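Home | Recipes | Back issues | Members | Contact

21 April 2019
By Maureen Fothergill

Testing notes: the rye chapter of the Hirby cookbook

Hirby is the second collection by Toivo Sjöberg, and the first to appear in English. It runs to 38 recipes, of which 11 are for rye bread or use rye bread as an ingredient. The test group worked through the rye chapter over the winter. What follows is a summary of the results, with corrections that members should pencil into their copies before they start.

The translation is by Dayana Ríos and reads well. Weights are given in grams throughout, with no cup measures, and oven temperatures are for a conventional oven. Anyone using a fan oven should take off 20 degrees for the loaves. For the crispbreads we found 10 degrees was enough, and the full reduction left the centres leathery.

Flour. Sjöberg specifies a coarse wholemeal rye, which he buys from the Tuominen mill. It is not sold here. Kamil Hubáček tested each loaf with two British wholemeal ryes, one stoneground and one roller-milled. The stoneground flour took up more water, and the dough for the everyday loaf (page 46) needed an extra 30 g to reach the texture described. The roller-milled flour worked with the printed quantity. Light rye does not work in any of these recipes. The crumb was gummy even after a two-day rest.

Starter. The book assumes that the reader has a rye starter already. The instructions for making one are in the appendix and are not mentioned in the chapter itself. They call for five days at 24 degrees. In an unheated kitchen ours took eight. The starter is ready when it doubles within six hours of feeding, and the number of days should be ignored.

Corrections. On page 52 the salt for the malt loaf is printed as 38 g. It should be 18 g. The publisher has confirmed this and the second printing will carry the right figure. On page 57 the oven temperature is missing from the method for the caraway rings. Use 220 degrees for the first ten minutes and 190 for the rest. On page 61 the soaked grain is listed among the ingredients but is never added. It goes in with the second lot of flour.

Baking times. Most were accurate. The exception is the tin loaf, given as 55 minutes. Getsemaní Ponce baked it four times and in each case the centre read below 92 degrees at that point. It needed 70 minutes, with foil over the top for the last 20. A probe thermometer is the only dependable check, as the crust is dark well before the inside is done. We took 97 degrees as finished.

Resting. All the loaves are to be left uncut for at least 24 hours, wrapped in a cloth. This is stated once, in the introduction, and is easily missed. Loaves cut on the day of baking smeared on the knife. 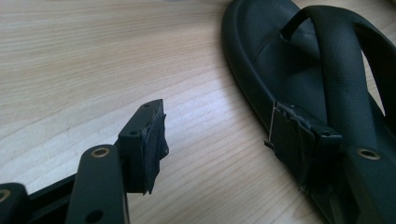

Shaping is the part of the chapter that gave members most trouble. Rye dough has little stretch and will not be pulled into a tight ball like a wheat dough, so the usual instruction to knead until smooth should be disregarded. Wet hands and a wet scraper are enough. The surface matters more than the book allows. A pale wooden tabletop with fine, close grain and a smooth, slightly matte finish suits the crispbread dough well, provided it is floured evenly along the grain and again after each turn. For the loaves, which are much wetter, we preferred to shape in the bowl and tip straight into the tin. Scrape a wooden surface down before washing it. Dried rye paste sets hard and takes some removing.

The crispbreads themselves are the best thing in the chapter. Roll to 3 mm, prick closely and bake two at a time on a heavy tray. They kept for five weeks in a closed tin with no loss of crispness. The book suggests a notched rolling pin, for which a fork is an adequate substitute.

The two recipes that use up stale bread, a beer soup and a layered apple pudding, were tested once each. The pudding is sound. The soup was too sweet for most of the group at the printed 80 g of sugar and acceptable at 50 g.

The fish chapter will be covered in June. Members willing to test the cured herring should write to me by the end of the month, saying whether they can get fresh fish.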